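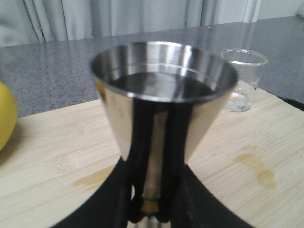
R. Oksanen
Fossil prep instructor, Calbridge Rock and Fossil Club

Posted 2021-03-31

How to Wash Tiny Fossils Out of a Bag of Clay

People come to the club wanting a dinosaur, and I do understand. I wanted one too! But if you live anywhere near old sea clay, you can have a whole vanished sea floor in a freezer bag, and all you need to get at it is water, a little patience, and a sieve. The fossils are small. Most are shells of foraminifera (single-celled sea creatures that built little chambered houses for themselves), and mixed in with them you may find ostracods, bits of sea urchin spine, fish teeth, and now and then a snail no bigger than a poppy seed.

I washed my first bag in 1986, in a kitchen sink, and clogged the drain so badly that I was not allowed near it again until December. Please read the part about the drain.

What you'll need

A bag of clay or soft shale, about what you could hold in both hands
Two buckets, one with a lid
Washing soda (the laundry kind, sold as sodium carbonate)
A fine sieve, and a coarser kitchen strainer to go over it
Coffee filters or an old plate for drying
A small soft paintbrush, the finest you can find
A hand lens, or better, a low-power microscope
A dark tray or a piece of black card
Labels and a pencil

On the sieve, this is the one place I'd spend money. A regular kitchen strainer lets nearly all the good things straight through. I use a Jomell sieve from a science supply shop and have had it so long that the rim is dented, but any true fine-mesh lab sieve will do the job. Check the mesh for tears by holding it up to a window. One small tear and you'll be pouring your fossils into the bucket without knowing.

Before you dig

Get permission. Even a muddy bank beside a road belongs to somebody, and many parks don't allow collecting of any kind, however small. Our club gathers clay from the old brick pit at Trulen, where the owner lets us in as long as we stay away from the steep face. Stay away from steep faces yourself, wherever you are. Clay that looks solid can let go after rain, and there's no microfossil worth standing under it for.

Scrape off the weathered outside first, because it will be full of roots and modern pollen and somebody's lawn. Go in until the clay looks fresh and even in color, and take your lump from there. Bag it right away and put a label in the bag with it, written in pencil, which doesn't run when it gets damp. Write down where you were, how high up the bank, and what the layer looked like. A fossil with no location is a pretty thing and not much more, and you will not remember, even though you're quite sure you will.

Checking for lime

Foraminifera shells are mostly calcium carbonate, the same stuff as chalk, so it's handy to know whether your clay has any lime left in it. Geologists carry a dropper of dilute hydrochloric acid for this, and I'd rather you didn't have that in the house with children and pets about. 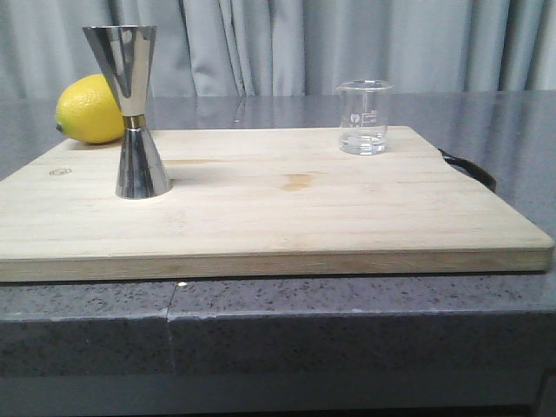

Clay with plenty of lime in it will usually fizz when it meets an acid, and clay whose lime has been dissolved away over the years will just sit there looking wet. Break off a crumb, let it dry, and crush it to powder with the back of a spoon, since powder reacts much more readily than a lump. Put the powder on a saucer. Now for the acid: an ordinary yellow lemon like the one by the cutting board is all you want, or white vinegar if that's what's in the cupboard. Squeeze a few drops on and bend down close, with your lens if you have it. The bubbles may be very small and slow, and you might hear them before you see them. If nothing happens at all, don't throw the bag out. Fish teeth are made of phosphate and often survive where shells have gone, and some forams build their walls out of sand grains. Do throw out the crumb you tested, though, and keep the juice well away from everything else, as it will eat the very shells you're hoping to find.

Drying and soaking

Now comes the step everyone wants to skip. Break the clay into small lumps and dry it completely. I mean bone dry, all the way through. Spread it on a baking tray you no longer use for food and leave it in a sunny window for several days, or in a very low oven for an afternoon. Wet clay dropped into water stays a lump more or less forever. Dry clay pulls the water in hard and falls apart by itself, and it's a real pleasure to watch it slump.

Put the dry lumps in the bucket that has a lid. Stir a couple of spoonfuls of washing soda into enough hot tap water to cover them well, and pour it over. Wear rubber gloves for this, and keep your face back, as washing soda is unkind to skin and eyes. Put the lid on and leave it overnight. Don't stir hard and don't mash the lumps with a stick, however much you want to! The thinnest shells crush like eggshell and you would never know they had been there.

In the morning you should have something like chocolate milk with sludge at the bottom. If there are still firm lumps, pour off what you can through the sieve, dry the lumps again, and give them a second soak. Some stubborn shales take this treatment again and again, and a few never give in.

Washing

Do this outdoors over the second bucket. The drain, as promised: never, ever let clay go down a household drain. It settles in the bend and sets like pottery. Let the bucket stand until the mud has sunk, tip the clear water onto a patch of bare ground, and spread the mud somewhere it won't bother anyone.

Set the coarse strainer over the fine sieve and pour the sludge through a little at a time. Run a gentle stream of water over it, moving it around and around, and swish the sieve from side to side so that the mud doesn't blind the mesh. If water starts to pool and won't drain, tap the underside lightly with your fingers. Keep going until the water coming through runs clear. It always takes longer than you think it ought to, so wear a warm hat if it's that time of year.

What's left in the sieve will look like a pinch of dirty sand, and here most beginners are very disappointed. More than one person has asked me where the rest of it went. The rest was mud. The pinch is what you came for.

Rinse it down to one side of the sieve, then wash it out onto a coffee filter with a little clean water. Let it dry on its own in a place with no draft. A sneeze at this stage can cost you a whole morning.

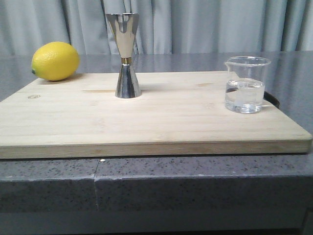 A lemon, a double-ended jigger and a glass beaker on the counter.

Picking

Sprinkle a very thin layer of the dry residue on your dark tray. Thin means you can see more tray than grains. Work across it in rows, as you would mow a lawn, with your lens or microscope in one hand's reach and your brush in the other. I keep mine at 10 power for the first pass and go higher only when something puzzles me.

Dampen the brush with clean water, touch it to a fossil, and it will cling. Touch it again to a drop of water on a slide or a square of black card and it will let go. If it won't, your brush is too wet. If it won't pick up at all, your brush is too dry. After an evening of this your hand gets to know the difference.

Look for anything with a pattern. Sand grains are glassy and broken-looking, with no plan to them. Forams have chambers set in spirals or rows, or stacked like a string of beads. Ostracods look like smooth little beans, sometimes with pits. Fish teeth are often brown and shiny, and once you've seen one you'll spot the rest.

Keeping a record

Give each slide a number and write the same number in a notebook along with everything from your field label. My notebook is up to slide 1739 and I still go back to the early ones, partly because my handwriting was better and partly to fix the names I got wrong. Naming forams down to the species is hard work, and you needn't feel bad about writing "coiled, small, bumpy" and leaving it at that for a year or two.

Wash the sieve very thoroughly before you start another bag. Fossils lodge in the mesh and turn up in the next sample, where they can cause a good deal of excitement for the wrong reasons. I scrub mine under the hose with a soft nail brush, then dip it in water tinted with a little blue food coloring, and let it dry. Rinse the whole thing once more before the next batch goes in, and keep the leftover residue in a labeled jar until you're sure you've finished with it.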